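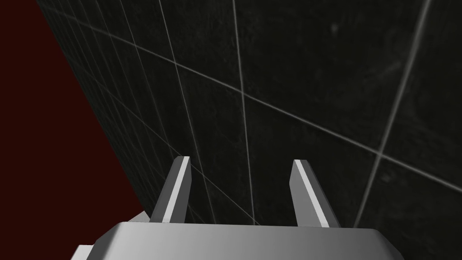 Holiday lets in odd buildings need a bit more housekeeping know-how than a hotel room does. A converted water tower or signal box will often have a kitchen the size of a cupboard, one small window and no shop within walking distance. The decoration can be unusual too. A large dark tiled wall next to deep maroon, like the one shown here, takes in a lot of light, and a couple of cheap clip-on lamps make chopping and washing up much easier in a room like that. The tips below come from eight years of staying in places of this sort, plus letters from readers.

Before you go

Ask the owner four things: how the water is heated, what the hob runs on, where the bins go and whether there is a freezer compartment. The listing hardly ever says. At the old pump house in Gallidside the hot water tank gave us one shallow bath and then nothing until the evening, and we would have planned the first night differently if we had known.

Ask about stairs as well. If the kitchen is at the top, pack food in rucksacks and leave the crates at home.

The kitchen box

We keep one lidded box ready from March onwards and only top it up. It holds:

a sharp knife in a cardboard sleeve
a tin opener
a small chopping board
two tea towels and a dishcloth
washing-up liquid decanted into a 40 ml travel bottle
a roll of bin bags
matches, even if the hob is said to be electric
salt, pepper, oil and whatever tea you can't do without
freezer bags and six clothes pegs

The pegs close bags of pasta, hold curtains together and hang up socks. Knives in holiday lets are nearly always blunt. If you haven't brought your own, the unglazed ring on the bottom of a china mug will put enough of an edge on one to cut a tomato. Hold the blade at a low angle, draw it across a few times on each side, and wipe it before you use it.

Dark ceilings and heavy screens

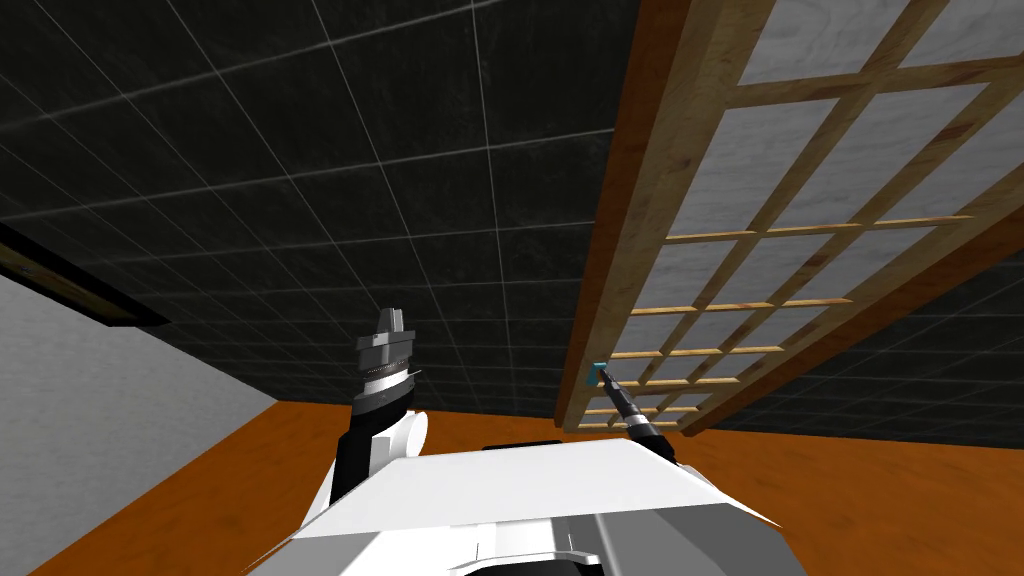
Dark ceiling tiles with pale grid lines, and a tall wooden lattice screen.

Dark surfaces show dust and cobwebs far more than white ones do. A dry microfibre cloth over a broom head, held on with an elastic band, deals with a ceiling in a few minutes. Don't wet it first or you will leave smears.

Lattice and slatted woodwork is best done with a clean, dry paintbrush, starting at the top and working down, with the floor swept last. If sticky fingers have been at it, use a cloth wrung out in warm water with one drop of washing-up liquid, then dry it straight away. Leave vinegar and spray polish alone in somebody else's property.

Folding or freestanding screens should be moved by two people. Lift them -- never drag them -- and put them back where they were before you leave.

Cooking on two rings

Most small lets have two rings and no oven. Plan meals that need one pan and a bowl. Couscous needs only a kettle. So do fine rice noodles. Potatoes cut to the size of a walnut cook in half the time of whole ones, and you can steam green vegetables in a colander over the same pan with a plate on top.

Mei Mahmoud wrote to us from a converted chapel near Donport, where the only socket in the kitchen was shared by the kettle, the toaster and the fridge. Her method is to boil the kettle first thing and fill a flask, which does for hot drinks until lunch. Please don't get round the problem with a string of extension leads.

If the fridge is tiny, keep it for milk, meat and leftovers. Butter, jam, hard cheese and most fruit will manage for a day or two on a cool shelf out of the sun.

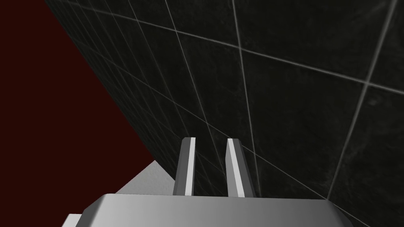
Eggs travel better than people think. Keep them in the box they came in, wrap the box in a jumper and put it at the top of the bag. To check one that has been hanging around the cupboard, lower it into a glass of cold water. A fresh egg lies flat on the bottom. An older one stands up on its end and wants using soon, and one that floats goes in the bin.

Citrus is worth its space in the bag. A cut lemon rubbed on a chopping board takes away the smell of onion or fish, and orange peel in a saucepan of simmering water freshens a room that has been shut up all winter. Keep the pan topped up and don't leave it.

Damp

Stone towers, boathouses and anything below ground will be damp outside high summer. Open a window at each end for ten minutes morning and evening, heating off. Keep suitcases off the floor and leave a gap between the bed and an outside wall. A bowl of coarse salt in the wardrobe will take up a little moisture over a week -- not a great deal, but clothes come out feeling better.

Wet boots dry overnight if you stuff them with newspaper and change it once at bedtime. Stand them near a heater and never on it. 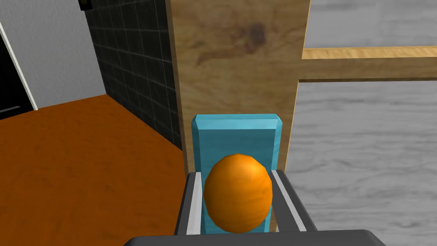

Wet coats are harder. Put each one on a hanger over the shower tray or bath, do up the top button only and turn the pockets out. Towels should be spread over a door and not folded on a rail.

What it costs

Delia Ardeleanu lets a former lookout at Evstead and has a small cottage in Pettigrew village as well. She charges £695 for a week in the lookout and £351 for the cottage, and says the lookout takes her twice as long to clean between guests because everything has to be carried up. Her three requests of guests are modest: empty the fridge, rinse the recycling, and strip the beds but leave the mattress protectors on.

Leaving day

Do the fridge the night before. Use up what you can for breakfast, pack the rest in a freezer bag and wipe the shelves with a teaspoon of bicarbonate of soda in warm water. Run the sweeping brush through last of all, from the far wall to the door. Check under the beds, behind the bathroom door and in the socket by the kettle for chargers.

Leave the spare bin bags for the next people.

Page last checked 21 October 2026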